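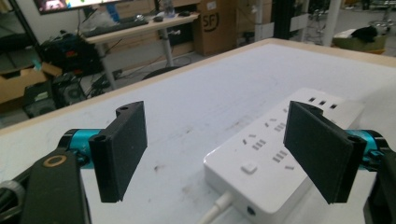

What to do when the fingers stop closing all the way

If you've been using a Pal hand gripper for a while, you may run into the fault that cost me most of an October afternoon. You squeeze the trigger, the fingers come together nicely, and then one of them quits a little short while the other carries on without it. Anything big still gets picked up fine, so it's easy to miss! I only caught it on a thin power cord, which kept slipping out no matter how I held it.

Before you start, unplug the gripper and let it sit for 6 minutes. Please don't skip this part. Mine snapped shut on my thumb while I was poking at the joint, and I can tell you it has more pinch in it than you'd think.

Wiggle each finger by hand, first one and then the other. A healthy one swings freely. A bad one feels gritty or stops early, and on mine it was the left.

Take the pad off the bad finger and look behind it for a screw that has backed out. Shivam Chauhan at the Hesville shop had warned me about these, and sure enough, mine was rubbing on the joint (I'd been blaming the software, of course). Snug it down gently, with a small driver and two fingers, no more.

Put the pad back, plug in, and run the zero routine from the Pal menu. If you see error 2236, the fingers weren't fully open when you began, so open them and run it again.

Then test on something you don't mind dropping. I set the grip force to 85 and did 200 squeezes on a rolled-up dish towel, with the radio on. If the finger still sticks after all that, the joint itself is probably worn, and Curside sells the replacement as a pair.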